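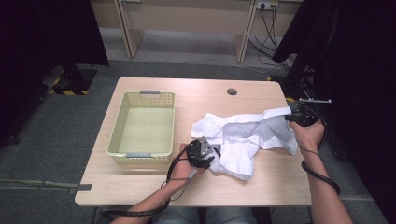 What does it take to build a pair of hand-held grippers in a shared workshop?

Patience with cables, mostly, plus a bench, a decent set of small drivers and a few months of evenings. The mechanical parts are the easier half of the job.

## Visit to the Lokley workshop, 17 August 2023

Lokley is a members' workshop at the back of a former print shop. I was there to see Potance, a home-grown gripper project that Teresa Mac Carthaigh and Kevin Flanagan started in March. The site has 22 members, and most of them work on bikes or furniture. Potance has one carpeted room, which it shares with the electronics bench on alternate evenings. My visit lasted 90 minutes.

The grippers are used by hand. A person holds one in each hand and does an ordinary task with them, and the position and jaw opening are logged along the way. The plan is to play those logs back later on a pair of arms that Flanagan is building at home. The arms are not finished. One shoulder joint binds under load and the other is waiting for a bearing, so I did not see them.

Each gripper is a black body with two opposing jaws. Maximum opening on the current version is 112 mm, measured at the tips. The first version opened less and could not take the rim of a box. Widening it meant a longer linkage, and the longer linkage brought play into the jaws. Mac Carthaigh took most of that out with tighter pins. What remains can be felt if you wiggle a fingertip, but she considers it small next to the error in the position tracking.

Signal and power run over coiled cables. Straight cable was tried first and caught on the table edge on nearly every pass. The coiled type keeps itself shorter, although it pulls back at full reach and adds weight on the forearm. A wireless version was costed and dropped for now, as the battery would have gone exactly where the hand needs to be.

The test task is laundry. Cloth was picked for being awkward: it has no fixed shape, it slips, and a jaw that closes slightly out of line will drop a single layer. Rigid blocks had hidden this fault for weeks.

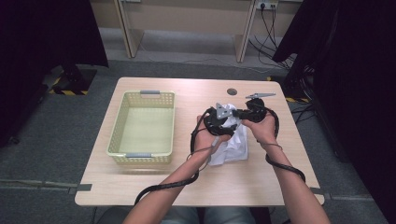 *White cloth between the gripper fingers, basket on the left of the table.*

Most of the session went on grip. Closing on a bunched cloth is simple. Picking up one corner is harder, and the angle of approach matters more than the force. Flanagan keeps a notebook of failed grasps with a short code for each: slip, double layer, missed edge, table strike. Table strikes were the most common in July and have dropped since the tip profile was changed. He has not yet separated the effect of the new profile from the effect of practice – the same two people do all the handling.

I asked about cost. The mechanical parts for one gripper come to less than the cable and connectors. The logger is a small board from a parts drawer, running code that Mac Carthaigh describes as adequate. Files are split by task and named by hand, a habit she wants to end before the collection grows.

The fingers come off separately from the body, so a changed tip shape can be tried without rebuilding the rest. Fastener access is good from the top face. A softer contact surface is next on the list.

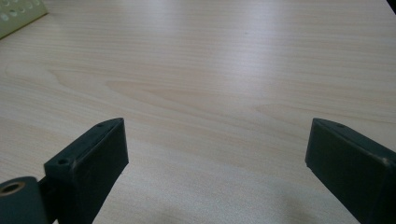 Tadhg Coughlan thought the fingers were too stiff for cloth and would have put a compliant pad on one side only, keeping the other as a hard reference face. Mac Carthaigh had considered pads on both sides. They agreed to make 2 sets and run the same corner pickup with each, starting with the one-sided version.

Items I noted for a return visit:

- jaw play after a month of use
- cable strain at the gripper end
- results from the padded fingers
- progress on the arms

The electronics group needed the bench at eight, so the session stopped there. Parking is at the rear, and the side door sticks.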